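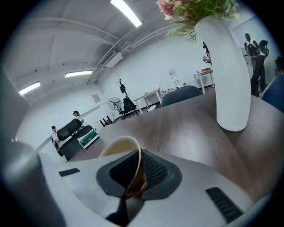

Tusano sells a hand-held gripper for recording demonstrations, the kind you carry around and squeeze instead of teleoperating an arm. I paid for mine, and I have had it since October. I've used it most working days since then, so I think I can say what is good and what isn't.

The kit comes in one box. You get the gripper, a strap, two sets of jaw pads, a charging cable and a card with a download link. There is no printed manual. The PDF is 106 pages and more than half of it covers the export tool, so finding the part on pad replacement took me a while. It's in an appendix.

Setup went fine. Charging took most of a morning, then the calibration routine asked me to open and close the jaws a few times and hold still. I did it twice, having bumped the table the first time.

My first real task was clearing up cups in a meeting room. I picked paper cups on purpose. They are light, they crush easily, and people leave a bit of coffee in them. Gripping by the rim works best with this tool. The dark rubber pad holds the paper without much pressure, and you can tilt the cup quite far before it starts to turn in the jaws. Gripping around the body is worse. Halfway down, the wall gives, and the lid pops off if there is one.

I recorded 172 cup pickups over the first stretch and threw out 7. Most of those were my own fault for moving too fast. By now I have 871 recordings in total, counting boxes, markers and a lot of folded cloth. Cloth is the weak point. The pads are too thick to get under a flat edge, so you end up pinching from the top and hoping.

The weight is all right for short sessions. After half an hour I feel it in my wrist. Teemu Saarinen, who shares the desk with me, has larger hands and says the handle suits him better than it does me. A second handle size would help. I asked Tusano support about it and got a polite reply the same afternoon saying it had been noted.

The housing gets warm next to the grille on long runs. It has never shut down on me. Coffee does get on the pads, and a damp cloth takes it off.

Software is where I'd like to see more work. Pondutach, their export program, is slow to open and forgets the output folder every time. The files it writes are clean, though, and I haven't had a corrupt one.

I tried the Heiskanen gripper before buying this. It closes more smoothly and costs a good deal more, and the pads are glued on. With the Tusano you undo two screws and swap them yourself.

I would buy it again for cups, boxes and general tabletop work. If you mostly handle fabric, borrow one first. Spare pads are sold through Ernitz, and I'd order a set with the kit. My first pair is already wearing at the tip.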